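Deposit Concentration and Withdrawal Risk at a Small Regional Lender

Student project report, Money and Banking

1. Purpose

The project examines how the makeup of a bank's deposit base affects its ability to meet sudden withdrawals. The case is Brolcombe Savings, a regional lender with branches in Orna and Mackay. The bank was chosen for its simple balance sheet: local deposits on one side, mortgages and medium-term bonds on the other.

2. Data and method

The balance sheet used in the model was simplified to 600 million dollars in deposits. Accounts were sorted by type (household, business, municipal) and by whether the balance exceeded the insured limit. Brokered deposits were left out. The spreadsheet then applied a withdrawal rate to each group and recorded the day on which cash and reserves ran out.

Three scenarios were run. The first assumes ordinary seasonal outflow, with a peak in December when businesses pay suppliers and bonuses. The second assumes that the largest depositors leave over six days. The third repeats the second, but the bank must also sell bonds at a loss to raise cash.

3. Results

In the seasonal scenario the bank meets all withdrawals from cash and reserves. In the second it meets them only by borrowing against its bonds, and the credit line is close to its limit by the last day. In the third, the loss on bond sales uses up 17 percent of the bank's capital. Household accounts contribute little to the outflow in any run — most of them are fully insured.

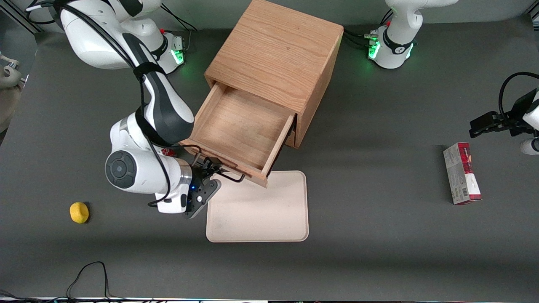
Ekaette Akande objected at the draft review that the second scenario treats large depositors as if they decide separately, when several of them may share the same accountant or read the same news on a Friday afternoon. If they move together, most of the outflow falls on the first day, and the credit line may not be arranged in time.

The model was rerun with the outflow front-loaded. Total withdrawals were unchanged, but the shortfall appeared on day one, before the borrowed funds were available. The order of withdrawals therefore matters as much as their size.

4. Limits

The withdrawal rates are assumptions and were not fitted to a past bank run. Bond prices are held fixed within each scenario. A comparison with Istach Bank, which holds more cash and fewer bonds, was planned but dropped because its account categories did not match those used in the spreadsheet.

5. Further work

The next version should group depositors by industry and allow the sale price of bonds to fall as more are sold. The treatment of municipal accounts also needs checking — they were entered as uninsured, although part of the balance may be backed by pledged securities.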